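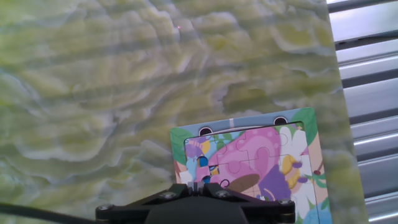
skeltevar-puzzle

Jeu de données de manipulation, projet étudiant Skeltevar, atelier de robotique de Romonstead
Version 4

Contenu

Le jeu regroupe 183 épisodes téléopérés d'insertion et de retrait de pièces sur des puzzles à cadre pour enfants. Chaque épisode comprend le flux de la caméra de poignet, les positions articulaires, l'ouverture de la pince et une consigne en français. Les épisodes ont été enregistrés en octobre par six étudiants du groupe, sur deux postes nommés Gronow et Trunness.

Organisation des fichiers

episodes/ un dossier par épisode, numérotation continue
consignes.csv identifiant, poste, opérateur, texte de la consigne
calibration/ matrices intrinsèques et transformation caméra-pince, par poste
splits/ listes train, val et test
outils/ lecture, rééchantillonnage, vérification des horodatages

La liste test contient 18 épisodes, tous issus du poste Trunness. Elle ne doit pas servir au réglage des hyperparamètres.

Format

Images en JPEG, états en Parquet, horodatage commun en nanosecondes. Les positions articulaires sont en radians. L'ouverture de la pince est normalisée entre 0 (fermée) et 1 (ouverte). Les actions sont des consignes absolues ; le script outils/vers_delta.py produit la version relative.

Protocole

Le bras part de la position de repos définie dans calibration/repos.yaml. L'opérateur lit la consigne, lance l'enregistrement, exécute la tâche et revient au repos. Le plateau est reposé à la main entre deux épisodes, sans gabarit : sa position et son orientation varient. Un épisode est marqué « echec » si la pièce n'affleure pas à la fin du mouvement ou si l'opérateur a touché le plateau. Les échecs sont conservés et signalés dans le champ statut.

Limites connues

- Le revêtement veiné de certains plans de travail perturbe la segmentation par couleur. Le masque fourni est calculé sur la profondeur estimée et reste bruité au bord du plateau.
- Reflets sur les surfaces brillantes, surtout dans les épisodes de fin de journée.
- La pince masque le bas de l'image. Les pièces proches de l'opérateur sont souvent invisibles pendant l'approche.
- Exposition automatique active sur Gronow, fixe sur Trunness.
- Les consignes de la version 1 ne distinguaient pas « poser » et « insérer ». Elles ont été réécrites, mais quatre restent ambiguës (voir consignes.csv, colonne remarque).

Usage

pip install -r requirements.txt
python outils/verifier.py --racine episodes/
python outils/lire.py --episode 42 --afficher

Le premier script doit se terminer sans avertissement. En cas de décalage d'horodatage, relancer avec --recaler avant tout entraînement.

Licence et contact

Données sous CC BY 4.0, code sous licence MIT. Les illustrations des puzzles restent la propriété de leurs éditeurs.

Collecte : Dalia Rätsep, Valdis Lill. Calibration : Heino Krūmiņa. Outils et relecture des consignes : Kadri Lūse. Encadrement : Amparo Ayala.

Signaler les erreurs dans le suivi du dépôt, avec le numéro d'épisode et la version.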